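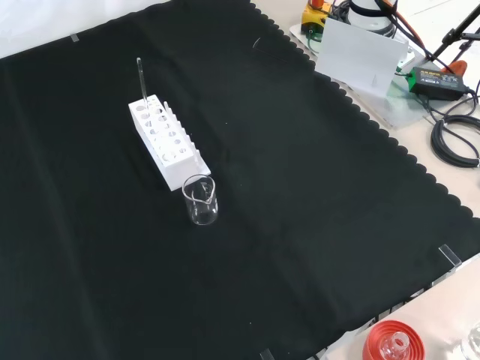
According to one reader of the first edition, the chapter on collecting examples told how to press Record but did not tell what makes an example worth keeping. The same reader asked why two operators, with the same rack and the same rod, gave sets that the training program treated so differently. We have written this section again with these remarks in mind.

Home | Set-up | Collecting | Training | Service

Last updated: 25 June 2021

Section 3. Gathering examples for the Usto learning program

3.1 What you need before you start

The Usto station must be mounted and calibrated as in Section 2. For the glassware task you need a test tube rack, a clear glass rod, a small beaker, and the black table cloth. The cloth is necessary. Clear glass on a light table is difficult for the fixed camera, and the program learns it much slower.

3.2 Preparing the table

1. Clean the tabletop and let it dry fully.

2. Lay the cloth over the working area. Smooth it by hand from the middle to the outside. Soft folds are allowed. A hard fold under the rack or the beaker is not allowed, as the glass can stand unevenly.

3. Fix the cloth at the borders with clear tape or with clear clips. Do not use colored clips. The program can take a colored clip for an object of the task.

4. Put the rack on the cloth. It may stand at an angle. Please change this angle between groups of examples (see 3.4).

5. Stand the glass rod in one hole of the rack, near one end. Push it down until you feel the bottom.

6. Place the beaker near the other end of the rack. It must be empty.

7. Lead all cables away from the working area and leave a free loop, so that the arm does not pull them when it turns.

CAUTION: Glass can break in the gripper. Wear eye protection during the whole session. If a rod or a beaker breaks, press the stop button first and pick up the pieces only after the arm has stopped.

CAUTION: Keep liquids away from the power adapter. For collecting examples no liquid is needed at all.

3.3 Recording one example

1. Open Kuvitz on the control computer and choose Collect, then New Group.

2. Type the name of the task. Use the same name every time, with the same spelling. "Rod to beaker" and "rod-to-beaker" become two different tasks.

3. Take both hands out of the view of the camera.

4. Press Record and wait for the short tone.

5. Guide the arm with the hand controller. Take the rod at its upper part, lift it straight up until it is free from the rack, move it over the beaker, and lower it.

6. Open the gripper and move it back to the start position. Do not stop the recording before this. The way back is also a part of the example.

7. Press Stop. Mark the example as Good, Failed, or Discard.

Note: Failed and Discard do not mean the same. Failed is for a true attempt where the rod fell, or did not reach the beaker. These examples are useful to the program. Discard is for a recording with an outside disturbance, for instance a hand in the view or a controller that lost its connection.

Note: Move with an even speed. If you hesitate long over the beaker, the program will learn to hesitate there too.

3.4 Changing the positions

After every 3 examples, change something in the arrangement. You may turn the rack, choose another hole for the rod, or shift the beaker. Change only one thing each time. Do not move the camera. If the camera was touched, even lightly, close the group and repeat the calibration.

Small objects next to the cloth, such as a lid or a vial, may remain on the table if they are outside the path of the arm. In some groups it is even good to have them there, so the program learns to leave them alone.

3.5 How many examples

For the first training we advise 995 examples marked Good. At the De Haan laboratory, the first set had 1619 recordings with all marks together, and after sorting it was enough for one rack type. If you wish to use a second rack type, record it as a new task and join the sets later in Kuvitz.

3.6 If Kuvitz refuses to save

Message 3031 means that the clock of the camera and the clock of the arm do not agree. Close Kuvitz, switch off the arm, switch it on again, and then open Kuvitz. The last example is lost in this case and must be recorded again. Earlier examples in the group stay saved.

Continue with Section 4, Checking and sorting the examples.

Contact Drekalness Support | © Drekalness | Back to top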